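Home | News | Services | Visit us | Contact

Saltby community larder moves to a new room and extends its opening hours

The Saltby community larder has moved into larger premises on the ground floor of the Okadmont Centre and will open to residents on four days a week from April. The larder, which offers packaged and tinned food to households across the town, was previously run from a single cupboard and two trestle tables beside the library entrance.

The new room provides 70 metres of shelving, arranged along three walls, with a low counter near the door where visitors are welcomed. The work was funded by a grant of £2,850 from the Sawatzky Fund, which supports small improvements to public buildings in the district. The grant paid for the shelving, fresh paint, a new sink and better lighting. Joinery was carried out by the local firm Morix during the winter closure.

Yvette Wong, who manages the larder on behalf of the centre, said the additional space would make a practical difference to those who use the service.

"In the old arrangement people had to wait in the corridor while we went to find things for them," she said. "Visitors can now come in, look along the shelves and choose for themselves. Parents with pushchairs can turn round without having to ask anyone to move."

Under the new arrangements, each household may visit once a week and take up to 10 items. No referral is needed, and visitors will not be asked for proof of income. Those coming for the first time will be asked for a postcode and the number of people at home, so that the centre can plan its stock. Bags are available at the counter, although residents are encouraged to bring their own.

The larder has also widened the range of food it holds. A survey of visitors carried out last autumn found that many would welcome more of the foods they cook and eat at home, including Chinese, South Asian and eastern European groceries. Snacks, nuts and preserved eggs were mentioned in several replies, together with rice noodles, lentils and pickled vegetables. A separate section for these goods has been set up to the right of the door, with shelf cards in English and in the language shown on the packet.

Francine Robichaud, who led the survey, said the replies had been detailed and helpful. "We asked a general question about what was missing and received full shopping lists in return," she said. "A number of people also offered to explain how particular items are prepared, and we have begun to gather those notes in a folder at the counter."

Donated goods are sorted before they are placed on the shelves. Each item is checked for damage and for its date, and foods containing nuts, egg, milk or gluten are given a coloured sticker. Where a label is printed only in a language other than English, the item is set aside until its contents have been confirmed and an English ingredients label has been added. Vacuum packs are checked for a sound seal, and any that have let in air are not accepted.

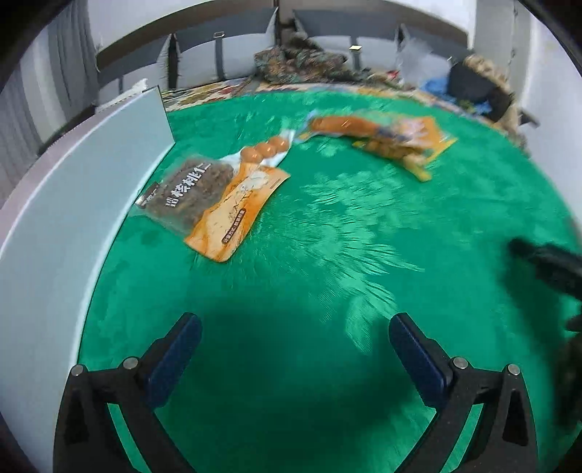
Walnut kernels, a vacuum pack of three round orange eggs and other packaged foods on a green rug.

The centre is able to accept sealed, in-date packaged food with at least 6 weeks remaining before the date shown. It cannot take home-cooked food, opened packets, alcohol or anything that must be kept frozen. Fresh fruit and vegetables may be handed in on the morning of an opening day, between 9 am and 11 am, and should be left with a member of staff – not in the porch.

Brayden Gill, head of the Okadmont Centre, thanked residents for their patience while the larder was closed. He confirmed that the former cupboard would be returned to the library for the storage of large-print books, and that the corridor outside it would be redecorated later in the year.

A short cookery session will be held in the centre kitchen once a month, using ingredients available from the larder that week. The first will be led by Wolfram Buschmann and will cover soups and dumplings. Places are free but limited by the size of the kitchen, and should be booked at the reception desk. Children are welcome if accompanied by an adult.

Residents who are unable to reach the centre may ask for a delivery within the Saltby boundary. Requests should be made by noon on the day before, and deliveries are made in the afternoon. Enquiries about deliveries, or about larger donations from shops and businesses, should be addressed to Maxence Deschamps at the centre office.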